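Reusing Old Desktop Computers in the Fernside Library Study Room
Project report by Rigoberto Cusi

1. Background

The study room at the Fernside branch library had four public computers when I started this project. Two of them took so long to start that people gave up and left. The branch had a budget of $800 for the year, and that had to cover printer toner as well. My project looked at whether retired office desktops could fill the gap.

2. Where the computers came from

Trenport Community College replaces its office desktops every few years. The old ones go to a surplus store on Kwok Street, which is open on Monday mornings. I bought six machines of the same model for a total of $251. None had a hard drive, as the college removes them before sale.

3. What people use the computers for

I handed out a one-page survey at the front desk during May. Most answers fell into the same few groups: printing forms, job applications, school work and email. Only a few people asked for video editing or games. An older processor is fine for this kind of work as long as there is enough memory and a solid state drive.

The sign-in sheets showed 3159 sessions for the past year. The busiest time was 3:30 to 5:00 p.m., when the Fudton Middle School bus stops outside. Many students sat on the floor with a phone while they waited.

4. Work on the machines

Each case was opened and cleaned with a soft brush and canned air. I checked the memory slots and the cable connections on the board, then installed a new drive. One machine would not turn on and was kept for parts. The other five passed an overnight memory test.

The processor socket sits near the middle of the board under a metal retention frame. I left the board in the case for all of the work. 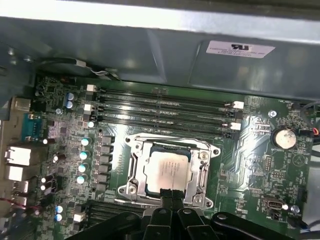 5. Results

Five computers are now in the study room, and the two slow ones are gone. Start-up takes less than a minute. The drives cost more than the computers did, but the total stayed under the budget with enough left for toner.

6. Problems and next steps

The room has only two wall outlets, so the tables had to be moved closer together than the staff wanted. The branch manager has asked the city for a new outlet on the window side. I would also repeat the survey in the fall, when school is back in session.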